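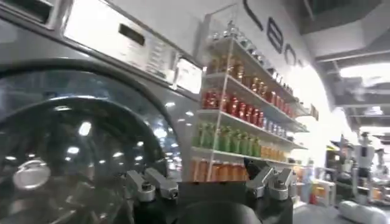
Finding the door

I've now spent 108 minutes of my life steering a gripper towards a washing machine, and I'd happily do it again. Shoshana Dvorak showed me how at Brinow – small moves, lots of pauses, and keep your elbow off the desk (I forgot, twice). From the wrist view everything leans, so you learn to go by the round door and the rows of coloured bottles on the wall.

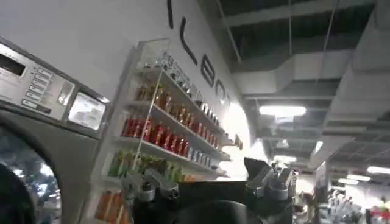 My favourite bit of advice was to slow down before I thought I needed to. A hesitant demonstration teaches the arm to hesitate, she said, but a rushed one is worse, and I'm a rusher by nature. My mum would tell you the same!

Then there are the dryers, with shiny round doors that throw every ceiling light back at you.
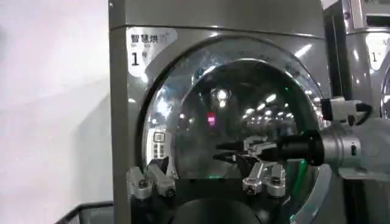
Next time

I'm going back in July to try folding tea towels by remote. Wish me luck.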